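4.2 Grasping packaged food

Putting away shopping remains a hard household chore for machines. In the Pindico simulator, each item was attempted 200 times with a parallel gripper. Figure 2 shows a narrow JELL-O box held upright between the two inner fingers.
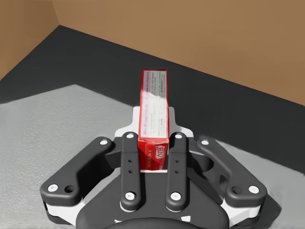

Figure 2. Simulated grasp of a boxed item. Source: Ok-hee Sung, Heston Laboratory.

Boxes of this kind were the least troublesome group. Soft bags gave poorer results, and we do not yet consider the system fit for an ordinary kitchen.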